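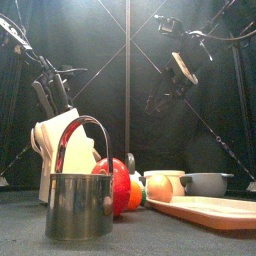 Toy kitchenware

Toy kitchenware, also called play kitchenware or toy cookware, is the group of small-scale pots, pans, dishes, trays and imitation foods used by children in pretend cooking. It overlaps with doll-house miniatures at the small end and with ordinary household cookware at the large end, as many families and nursery schools mix real utensils with toy ones. Sets are sold with or without a play stove.

Types of pieces

Cooking vessels form the core of most sets. The usual forms are the saucepan with a side handle, the frying pan, the kettle and the pail-shaped pot with an arched wire handle. In the last type the handle is a loop joined to the body at two opposite points, and the pot can be carried or hung from a hook. Lids normally have a round knob in the center, large enough to be gripped by a small hand.

Serving pieces include plates, cups, bowls and flat rectangular trays. Trays with a raised rim are often used to keep round pieces from rolling off a table. Cloths, napkins and pot holders are seldom included in sets and are usually supplied from the home.

Play food is made either whole or in sections held together by hook-and-loop patches, which can be "cut" with a blunt knife. Eggs, tomatoes and citrus fruits are among the most common whole pieces. Eggs are made in both white and brown.

Materials

Stainless steel vessels keep their shape, do not rust easily and can be washed with the family dishes. Their polished surface shows fingerprints and fine scratches. Enameled steel was common in older sets and is still made, although the coating chips when dropped. Plastic is light and cheap and is the usual material for fruit and vegetables, where a glossy finish is preferred. Wood is used for food, boards and spoons, and felt for flat items such as fried eggs and slices of cheese.

Use in play and teaching

Pretend cooking generally begins in the second year, with stirring and pouring, and becomes more organized by age 4, when children assign roles and follow a sequence of steps. In nursery schools the pieces are also used for sorting by color, setting a table and simple counting.

The Haststead handbook on home play, edited by Analyn Marquez, recommends a small working set of no more than 20 pieces, kept on an open shelf, with the remainder stored and exchanged every few weeks. It advises that each kind of food have a fixed container so that children can put it away without help.

Care and safety

Metal and plastic pieces are washed in warm water with mild soap and dried with a soft cloth. Wooden pieces are wiped and should not be soaked. Wire handles should be checked at the points where they meet the body, where a loose end can scratch. Small round foods are unsuitable for children who still put objects in their mouths.

Collections

The Macapagal collection in Stustton, assembled by Edgardo Agbayani, holds 1,126 pieces, most of them metal vessels and their lids. A catalog of the collection was issued on Sep 21, 2025. Part of it is shown each October at the town library in Gretirton.

See also

Doll house
Play stove
Tea set
Miniature food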